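Gallery: Small Tools and Kitchen Items, Bench Layout

The page covers the mixed-goods layout at the Zarnside workshop. The set combines stationery, kitchen tools and containers on one black table, with a white mat marking the work area. It is kept as a reference for anyone who lays out the bench after a change of stock.

Notes on the layout:

- Containers and larger pieces go along the back of the table. Tools go on the mat.
- The back row runs, left to right: light blue bowl, wooden box, pink round piece, cutting board. The order is fixed. Swapping the bowl and the board was tried in December and dropped after 4 sessions.
- The box is tan, with a dark slot in its top. Keep the slot facing up and the reddish-brown lower section toward the front.
- Scissors go to the left of the mat. The angle is not critical.
- Orange pieces stay in the middle, one directly behind the other, with the green-capped one farther back.
- The blue-handled brush and the red ladle or scoop share the right side. Leave enough room between the handles to pick up either one without moving the other.
- Red utensils are grouped on the right half of the table. They were once spread across the full width, and the layout sheet took longer to check.

Storage: all loose items return to bin 13 at the end of the day. The mat stays on the table. Wipe it with a damp cloth and let it dry flat. Do not roll it, as the corners lift and small items slide toward the seam.

Replacements: the layout sheet is filed under Cemow 522. If an item is lost, match the color first and the size second. A substitute that differs in length by more than 9 millimeters needs a new outline on the sheet. Brushes and spatulas are ordered through Triantafyllou, and stationery comes from Clakov. Orders close on Wednesday.

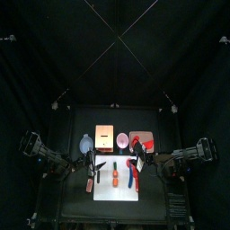 Mixed-goods layout, Zarnside: containers at the back, hand tools on the mat.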